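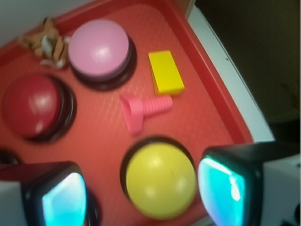

Leonie Eichhorn
@leonie_builds_games
5th December

OK the big buttons are on a tray and I am way too happy about it. Thread for everyone who asked how the family quiz box is coming along 🧵

Quick recap: back in October my aunt Hildegard Ehlers wanted a buzzer game that works for both four-year-olds and grandpas. So, big domes! Bright caps! Something you can whack with a whole palm and never miss.

The tray was the best decision so far. It's plain red plastic, canteen style, with a raised rim, and it means the whole game can move from table to sofa without anything rolling off. I also love that the floor has texture to it.

Colors: pink, red, yellow, orange and a lavender-blue that I keep wanting to call periwinkle. I'd planned on a green one and then saw the lavender and that was that.

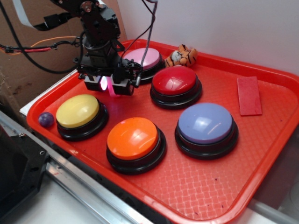
All five on the tray, plus the tiger, who has opinions about the pink one.

The rules so far (working title is Wokau, don't ask, it's a family word): I call a color and a toy. You press the color, then grab the toy. Wrong toy and you hand it to the player on your left. That's it, that's the game, and Hildegard is already unbeatable.

Toys come out of the odds and ends box. We've got some blocks, a pink plastic bolt from an old tool set and the little plush tiger. The tiger is the wild card! Grab it and you get to call the next round.

One thing I learned: the red button on the red tray is sneaky. Your eye goes right past it when you're in a hurry. I was going to swap the tray, but now it's the hard mode color and worth double.
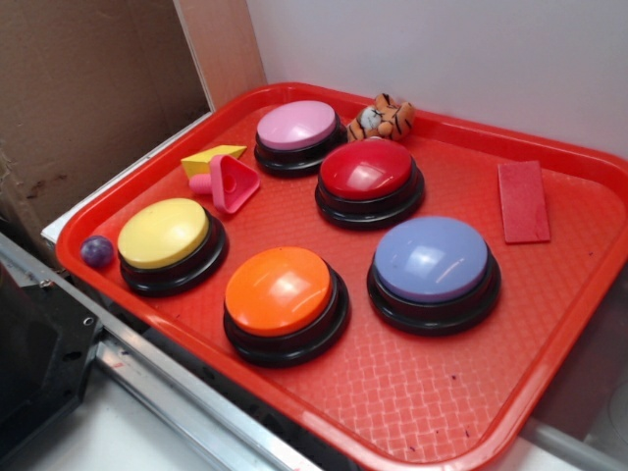

Spacing took me a few tries too. Straight row = elbows everywhere. Staggered is so much better, a couple toward the back and the rest on a diagonal across the front, and the toys go in the gaps.

I'm writing the color and toy calls on cards now. Hildegard wants 484 of them. I have told her she can have forty and we'll see how the holidays go 😄

Still to figure out: a tie-breaker, and something for kids who don't know lavender yet (we've been saying "the purply one" and it works fine).

If you've got a good tie-breaker, please send it! Card list goes up as soon as I can read my own handwriting.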